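Home | Reports | Projects | Funding | Contact

Print this page | E-mail this page

Reading time: 3 minutes

Flaselgate Sound and Paper Archive
Second progress report to the Trirkley Fund
Dec 3, 2024

You asked for a report at the halfway point. By the calendar we passed it a little while ago, by the work we are just about there, and by the budget we are slightly ahead, mostly because the new shelving was cheaper than quoted and the carpet tiles were never ordered.

What the grant was for

The grant pays for moving our digital holdings off loose drives and into proper rack storage in the old strongroom at Flaselgate. When we applied, the holdings lived in 58 drives of various ages, kept in three filing cabinets, a biscuit tin and one desk drawer that had to be opened with a ruler. The application described this as "distributed storage". We are grateful that you let the phrase go by.

Where we have got to

The strongroom has been cleared, painted and rewired. Clearing it took far longer than the plan allowed. The plan said two days, and the plan had not met the parish magazines. These have gone to the upstairs store in 136 boxes, all labelled, and the upstairs store is now full. We mention this early because it will come up again in a future application.

The rack arrived from Kisier in October, one week late and in good order. The door of the strongroom is narrower than the door on the drawing, so the rack went in on its side, with some language. It has been bolted down and levelled. The power supply has been tested and the cooling works well enough that staff have started keeping a cardigan in there.

Copying is going steadily. Each old drive is read, checked against our list, copied twice and then put away. So far 220 hours of oral history recordings are on the new storage and have passed their checks. The Pillai collection came over first, as promised to the family. It includes one tape side that our catalogue calls "Market day, various" and which is in fact a very long conversation about drains. We have amended the entry.

What has gone less well

Two of the oldest drives would not start. One has gone to a recovery firm, and we expect their quote in January. The other held a second copy of something we already have, so we have let it rest.

Labelling has been slower than we hoped. The old drives carry masking tape, pencil, nail varnish and in one case only a sad face. Matching them to the list means opening each one and having a look, and there is no quick way of doing that. We have set aside one morning a week for it and have stopped scheduling meetings on the same morning, to general relief.

We also underestimated small parts. Screws, cable ties and sticky labels came to £280 against a budget line of nothing at all. We propose to cover this from the carpet tiles.

The drives now sit in caddies — plastic carriers that slot into the rack, so that a drive can be changed without dismantling anything. After years of the desk drawer this feels close to luxury.
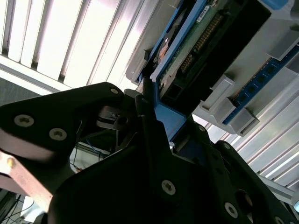
A drive in its blue caddy in the rack, with the gold connector pins showing.

What happens next

Between now and the end of the grant we will finish the copying, write the handling guide and print a drive map for the inside of the strongroom door. The handling guide is one page at present and we would like to keep it there. A second set of copies will go to the store at Kisier's depot once the agreement is signed. It has been with both sides for a month and each side believes the other has it.

We are not asking for more money or more time. We would like your agreement to move the carpet line as described above, and a reply by e-mail is fine.

Back to reports | Next report | Top of page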